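4.3 Recording a match incident

Use this procedure when a referee or assistant reports abuse, assault or an abandoned match. The Zedell match officer console must be signed in with a Senar league account.

1. Open Matches and select the fixture. Entries close 96 hours after the scheduled kickoff.

2. Press New Incident. The console assigns a case number and locks the team sheets.

3. Set Severity. Level 2 covers any physical contact with an official and alerts the league duty desk at once.

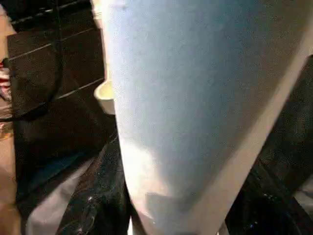
Figure 4-3. Gripper finger, close view.

4. Enter the match minute and the names of the persons reported. Select players from the team sheet. Type in spectators and club staff by hand, and leave the field blank if the name is not known.

Note: Do not enter a name taken only from social media. Put the link in the Sources field.

5. Attach video. Each file may be up to 600 MB. Longer recordings must be split before upload — the console does not trim files.
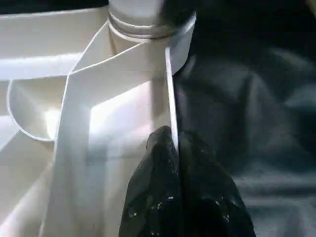

Files are stored in the order they are added. To change the order, hold the file name and move it up or down the list. The original file time is kept in either case.

6. Add the referee's statement. Text over 622 words is moved to a separate page of the printed report.

Caution: Pressing Submit sends the report to both clubs. If the referee has asked for a closed report, set Release to Panel Only first.

7. Press Submit and enter your PIN. The status changes from Draft to Filed.

If the status stays at Draft, check the connection and repeat step 7. Error 622 means the fixture is open on another console. Close it there and try again.
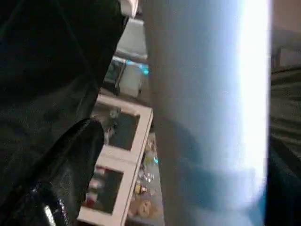
4.4 Amending a filed report

1. Open the case and press Amend.

2. Enter the reason for the change. The first version stays on file.

3. Press Save. The Nostden office must approve the change before the clubs can see it.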